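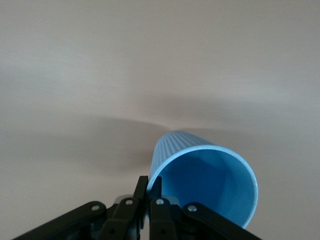
Archana Grewal wrote to ask how you get the grey lines out of a ribbed plastic cup, and whether soaking it overnight does any good. She has tried a sponge and says it slides straight over the top of the ridges and leaves the dirt between them where it was.

Soaking does help, but overnight is longer than you need. The rest is down to the brush. The method below is for hard plastic tumblers with a ribbed outside and a smooth inside, the sort sold for picnics and children's tea. It works on smooth ones too, and you can leave out step 3.

Updated 6/15/21

What you need

A washing-up bowl
Washing-up liquid, any kind
Bicarbonate of soda
White vinegar
A soft nail brush, or an old toothbrush with the bristles still fairly straight
A bottle brush if your hand won't go into the cup
Two clean tea towels

Don't use scouring pads, cream cleaner or the green side of a sponge. They take the shine off the inside and after that it stains faster. Bleach isn't needed for any of this.

Before you start

Look at the bottom of the cup. If there is a dishwasher mark you can use hotter water. If there is no mark, keep to water you can comfortably hold your hand in. I ruined 6 Skultitz tumblers with a kettle some years ago. They went oval at the rim and would never stack again.

Check for cracks as well. Hold the cup up to a window and turn it slowly. Fine cracks usually begin at the rim or where the wall meets the base. A cracked cup is no good for drinks, so use it for pencils or seedlings.

Washing

1. Rinse the cup in cold water first if it has had milk or a milkshake in it. Warm water sets milk. For squash, juice or tea go straight to step 2.

2. Fill the bowl with warm water and a squirt of washing-up liquid. Lay the cups in on their sides and roll each one over so that the air comes out. If you push them in upside down they hold a pocket of air and the inside never gets wet. Leave them for 13 minutes or so. Half an hour does no harm if you get called away.

3. Take the nail brush and work along the ribs, from the rim towards the base. Going round the cup only cleans the tops. Turn it a little in your hand after every few strokes until you are back where you began. Go over the last bit by the base twice, where the ribs run closest together and the dirt packs in.

4. Do the inside with a soft cloth. Push the cloth right down to the base with two fingers and twist it round the join. A brown ring down there is nearly always tea or cola and it will need the paste in the next section.

5. Run the cloth round the rim, inside and out. Many of these cups have a small rolled lip and there is a groove under it that collects dried juice. If the cloth won't reach, use the toothbrush held flat.

6. Rinse under the tap until the water runs clear, then lay the cup on its side on a flat surface and look into it with the light coming from the open end. Soap left on the wall shows as a cloudy patch. Rinse again if you find one.

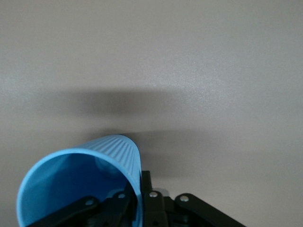

Stains and smells

For a brown or orange stain, mix two teaspoons of bicarbonate of soda with just enough water to make a paste. Rub it on with a fingertip or the cloth, leave it while you wash up the rest, and rinse. Tomato and turmeric may need a second go. A faint orange tint that stays after that is in the plastic and won't come off on food or hands, so I would leave it.

For chalky marks from hard water, use one part white vinegar to two parts warm water. Fill the cup, wait ten minutes, empty it and go over it with the brush. Don't mix the vinegar and the bicarbonate together in the cup. They fizz and cancel each other out.

For a stale smell, which you get in cups that were put away damp with another one on top, fill with warm water and a teaspoon of bicarbonate and leave for an hour. Rinse and stand it somewhere airy until the next day. If it still smells, do it again.

Drying

Shake each cup hard over the sink, then roll the outside in a tea towel. The towel takes most of the water off but some always stays between the ribs. Leave the cups on their sides on the second towel with the open ends all facing the same way, ideally towards a window. Standing them upside down on a worktop traps the damp inside. A wire rack is fine either way up.

In my kitchen they need a couple of hours in summer and most of a day in March. Keep them off the radiator.

Stacking and stuck cups

Only stack cups of the same make. Tapered ones look alike but the angle varies, and a Turico pushed into a Clultimex will jam halfway down.

If two have stuck, stand the outer cup in warm water and fill the inner one with cold. Wait a minute or two, then twist gently, holding both by the rim. Don't pull straight. Don't knock them on the edge of the sink. A drop of washing-up liquid run round the gap helps if they are stubborn.

Slip a strip of kitchen paper between cups if they are going away for the winter.

How often

The full method with the brush is worth doing once a month for cups in daily use. In between, an ordinary wash and a proper dry will keep them clean. Picnic cups can be done at the end of the season, before they go in the cupboard, and given a quick rinse when they come out again.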